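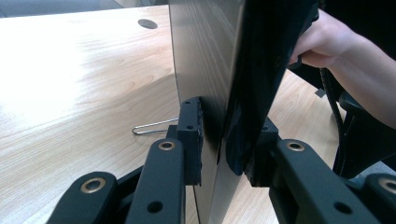 Rivel wants to know why we are still calling it a slip when the force log never drops to zero. Fair point, and the answer changes what we fix, so the wording below is tightened up.

**Thursday, 14:10 – grip fault on stacked panels, Krasniqi job**

Fault code 518 (jaw position out of window) came up again during the lift. Both panels stayed between the pads. The outer one moved against the inner one while the pads themselves held. So: shear between the two panels, no slip at the pad. The controller can't tell the two apart. It sees the jaw gap change and the motor current sag, then it latches.

Log for the last run:

- commanded grip: 80 N
- first sag: 235 ms after start of lift
- fault latched: 940 ms
- jaw force at latch: reduced, still above the drop threshold

That leaves 705 ms in which the arm kept lifting a load that was already moving. This is the part I don't like. The sag is plain in the raw trace and the filter smooths it away. Ceviter set the filter long to stop nuisance trips on single panels, and on single panels it works.

Checked by hand with the spare gripper at the desk, one silver panel and one glossy black one clamped as a pair, top edge steadied by hand. Pads square to the faces before closing. Linkage moves freely and the pivot bushings have no play I can feel. Pad screws tight. I don't think this is a wear problem.

What I suspect, in order:

1. Low friction between the panel faces. The pads grip the outside of the stack and have no hold on the joint in the middle.
2. Clamping low on the stack. The weight above the pads gives the outer panel a moment to tip with.
3. Firmware. Osolton's last update changed the current scaling. Not ruled out, but the fault was there in May on the old version.

Raising the grip force is the obvious move and I'd like to leave it alone for now. The glossy face marks easily, and more force does nothing for the tipping.

**Safety**

After a latched fault the jaws stay closed, as they should. The reset, though, opens them before it homes. Anyone steadying the load when somebody else presses reset gets the full stack in the hand. Until the sequence is changed: support the load from below, hands clear of the linkage, and the person at the load is the one who presses reset. Note taped to the pendant.

**To do**

- shorten the filter for two-panel picks only, rerun at the same force
- move the pick point up
- ask Osolton for the scaling table, old and new
- swap the reset order – home first, then open on a second press
- log both jaw positions separately; the average hides which side moved

Cell stays in manual until the reset is done. The filter can wait.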